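Wunde Stelle am Handgelenk durch langes Mausarbeiten, was hilft wirklich?

Kategorie: Büro & Arbeitsplatz
Gestellt am 25. März 2024
323 Aufrufe

krümeltee
Hallo ihr Lieben, ich sitze seit dem Umzug unserer Abteilung fast nur noch in Besprechungsräumen, weil die festen Plätze nicht für alle reichen. Also Laptop unter den Arm, Maus in die Tasche und los. Seit ein paar Wochen habe ich am rechten Handballen, genau da, wo er aufliegt, eine rote, leicht schuppige Stelle, und abends zieht es bis in den Unterarm. Ich arbeite 30 Stunden die Woche, davon bestimmt die meiste Zeit in riesigen Tabellen, also viel Klicken und Scrollen.

Probiert habe ich schon: Handcreme (hilft über Nacht, mittags ist alles wieder wie vorher), ein Gelkissen von Trokance (viel zu hoch, da knickt mir die Hand nach unten weg) und einen Tag mit links. Den Tag mit links möchte ich nicht wiederholen, meine Kollegin auch nicht, sie musste die Liste danach korrigieren.

Kennt das jemand? Liegt es an der Maus, an der Unterlage oder an mir? Eine ergonomische Maus wäre okay, aber sie muss in meine Tasche passen, und mehr als nötig ausgeben mag ich auch nicht.

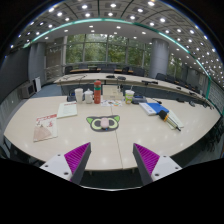
Ach so, noch was: Höhenverstellbar ist bei uns gar nichts, die Stühle in den Besprechungsräumen haben feste Armlehnen, und die stoßen vorne an die Tischkante. Ich sitze dadurch immer ein Stück zu weit weg. Danke schon mal!

tastenwicht
Du hast es im Nachsatz eigentlich selbst geschrieben: Du sitzt zu weit weg! Dann streckst du den Arm aus und das ganze Gewicht landet auf dem Handballen. Hatte ich genauso, bei mir war es nach einem Stuhltausch deutlich besser. Such dir einen Stuhl ohne Armlehnen, auch wenn der sonst vielleicht weniger bequem ist, und rück so nah ran, dass der halbe Unterarm auf dem Tisch liegt. Die Bewegung kommt dann aus dem Ellbogen und das Handgelenk bleibt ruhig.

Zur Maus: Ich benutze seit Juni eine kleine vertikale von Vumbridge. Die ersten 8 Tage habe ich sie gehasst und ständig umgeworfen, inzwischen will ich keine andere mehr. In die Tasche passt sie, trägt aber ein bisschen auf. Leih dir so ein Ding lieber erst mal aus, die Hände sind da sehr verschieden.

Und für die Tabellen lern Tastenkürzel, echt jetzt. Strg und Pfeiltaste springt ans Ende vom Datenblock, mit Umschalt dazu wird gleich markiert. Damit fällt schon ein ganzer Haufen Scrollerei weg. Ich hab mir jede Woche zwei neue auf einen Zettel geschrieben und an den Bildschirm geklebt.

Mit der Haut würde ich trotzdem mal in die Apotheke oder zum Hautarzt gehen. Schuppig klingt für mich nach mehr als nur Reibung, aber ich bin kein Arzt.

moorhuhn_nord
kauf dir einfach ein trackball fertig. hab einen von sobczak seit 9 jahren, kugel alle paar wochen rausnehmen und saubermachen sonst hakt der

krümeltee
Danke euch beiden! Einen Stuhl ohne Lehnen habe ich im Flur vor der Teeküche gefunden und gleich entführt, das sitzt sich tatsächlich ganz anders. Trackball traue ich mich noch nicht ran, aber die vertikale frage ich mal bei unserer IT an, vielleicht liegt da ja eine im Schrank. Und einen Termin beim Hautarzt mache ich auch, sobald da mal jemand ans Telefon geht.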